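大理石是怎么来的

少儿科学角 · 石头的故事 第5篇

很多人家里的台面、窗台和地铁站的墙面，都用到了大理石。它摸起来凉凉的，表面有一条条弯曲的花纹。
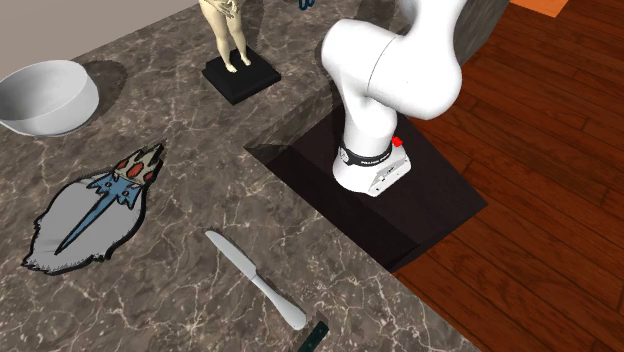 要讲大理石，得先从海里讲起。很久以前，温暖的浅海里生活着许多带壳的小动物，比如贝类和珊瑚。它们死后，壳沉到海底，碎成小块和细泥，一层盖一层。上面的泥沙越来越重，下面的就被压紧，慢慢变成了石灰岩。石灰岩的主要成分叫碳酸钙，鸡蛋壳的主要成分也是它。

后来，地壳发生运动，有些石灰岩被挤到了很深的地方。那里温度高，压力大。石灰岩没有熔化成岩浆，可是里面的小颗粒重新长成了较大的晶体，一颗紧挨着一颗。石灰岩就这样变成了大理石。地质学家把这种改变叫做“变质作用”，大理石属于变质岩。

花纹是哪里来的？

纯净的大理石是白色的。如果原来的石灰岩里混进了别的东西，颜色就会改变。含铁的矿物会让石头发红或发黄，含碳的物质会让它发灰、发黑。有时石头裂开了缝，地下水带着矿物流进去，矿物留在缝里，就成了一条条细纹。每块石头的经历不同，所以很难找到花纹完全一样的两块。

大理石为什么叫这个名字？

这个名字来自云南的大理。那里的苍山出产这种石头，有的花纹像山，有的像云，古人喜欢把它锯成薄片，镶在屏风和椅背上。

大理石怕什么？

大理石看着结实，其实比花岗岩软，钢刀能在上面划出痕迹。它还怕酸。柠檬汁和醋会和碳酸钙发生反应，在光滑的表面留下暗斑。酸雨也会让露天的石像慢慢变得模糊。

商店里叫“大理石”的材料，不一定都是真的大理石。有些是花岗岩，有些是印了花纹的瓷砖。

动手试一试

准备一小块鸡蛋壳、一个玻璃杯和一些白醋，请大人在旁边陪你做。

1. 把鸡蛋壳洗干净，放进杯子里。
2. 倒入白醋，没过蛋壳。
3. 看看蛋壳表面有没有小气泡。
4. 放18个小时，再看看蛋壳有什么变化。

小气泡是二氧化碳。醋滴在大理石上，也会发生同样的反应。做完以后把醋倒进水池，用清水冲净杯子，再洗洗手。

小词典

晶体：内部的微粒按一定规律排列的固体，食盐和白糖都是晶体。
地壳：地球最外面的一层岩石。
变质岩：原有的岩石受到高温、高压等作用后形成的岩石。

下一篇：板岩为什么能一片片揭开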